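Odds-and-ends bin

An odds-and-ends bin (also oddments bin, bits box or, in older household manuals, the "glory hole tray") is an open container kept for small objects that have no fixed place of their own.

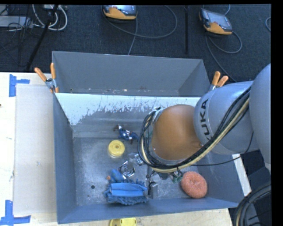
The term covers a wide range of vessels, from a shoebox on a wardrobe shelf to a metal trough in a workshop. Its supporters describe it as a storage method. Whether it deserves that name is disputed, and much of the writing on the subject comes from people with containers to sell.

Definition

Most writers separate the odds-and-ends bin from the kitchen "junk drawer" on two grounds: the bin is open at the top, and it can be carried or emptied in one go. Neither test holds up well. Large metal bins are seldom carried anywhere once full, and a drawer can be pulled out and tipped on to a table. Mariann Kozma, in her handbook Small Things, proposed that a bin counts as one of oddments only if its contents share no common purpose. A box of buttons would therefore be excluded, while a box holding a toy figure, a round lid and a cleaning mitt would qualify. The definition is widely repeated, although Kozma herself dropped it from the second edition without comment.

Construction

Bins are made in card, plastic, wicker, wood and metal. Metal ones are usually said to last longest, and this is probably true of the body. It is less true of the finish. Paint and coatings tend to suffer first on sloping surfaces and along the top of a divider, where objects are dropped or dragged across, and a worn coating may flake back to bare metal in a ragged line. Scratches on the floor of the bin are common and are mostly a matter of looks, though a roughened surface is harder to wipe clean.

Divided bins have two or more compartments. The usual advice is to use the larger for things waiting to be sorted and the smaller for things already dealt with. Sloping walls are claimed to make small items easier to reach by guiding them towards the middle. They also guide them into a heap, a point the catalogues leave out. The maker Drirkirex has sold a two-part bin for many years with the promise that it "sorts as you drop", a phrase for which no evidence has been offered.

Typical contents

Lists of typical contents vary with the compiler. Toys and parts of toys appear in almost all of them, followed by lids parted from their jars, clear plastic packaging and cloths. Soft cleaning articles such as chenille mitts and dusters are a regular source of argument. Tímea Szekeres holds that they should never share a bin with hard objects, as the strands pick up grit and may then scratch whatever is next wiped with them. Others regard this as fussy, and point out that a mitt can be shaken out at the door.

Clear and shiny items present a separate difficulty. They are easily overlooked against bare metal, and several guides suggest a dark or matt lining. A lining does help, but it slides about, traps crumbs and has to be taken out for washing.

Methods of sorting

The best-known scheme is the Flillside method, under which the bin is emptied completely every 90 days and anything not recognised is thrown away. Its authors reported that households following it kept tidier rooms. The claim rests on 11 households, all of which had volunteered, and the visits were made in December, when many people tidy up for guests anyway. No later study has repeated the exercise.

Issa Karaki has suggested a gentler rule: take three objects out each time one is put in, until the floor of the bin can be seen. This works quickly on a nearly empty bin and hardly at all on a full one — the person doing it tends to lose patience long before the floor appears.

Criticism

Selamawit Jemal has argued that the odds-and-ends bin is a way of putting off decisions, and that households which own one soon own two. Tímea Rácz takes the opposite view, noting that the objects would otherwise lie on tables and window sills. Both positions rely largely on the writers' own homes.

See also

Junk drawer
Button box
Lost property
Drawer divider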